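Sketivix Table Clearing – README

Contents
Sketivix covers the clearing and wiping of single place settings after a meal. It holds 236 sequences in 2 folders, clear and wipe. Labels were written by Heiðrún Zoëga and use everyday Australian kitchen terms.

Items
Each setting is built on a serving tray. Plate, fork and knife are labelled separately, even when the cutlery is lying across the plate. Sponges, paper towel and metal pans are labelled wherever they occur on the table.
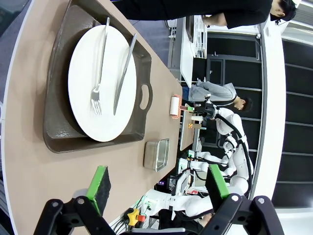 Cutlery resting on a plate takes the label on_plate, including where a handle reaches past the rim. Cutlery touching only the tray takes on_tray. Scuffs and other permanent marks on a tray are not labelled as food residue.

Label changes
The colour field now accepts grey as well as gray – older files were not rewritten. In 51 sequences the tray was first labelled as a chopping board. These were corrected in December.

Known gaps
Bowls and glasses are under-represented. Dish racks are labelled only when something is placed in them.

Folder names are lower case, with no spaces.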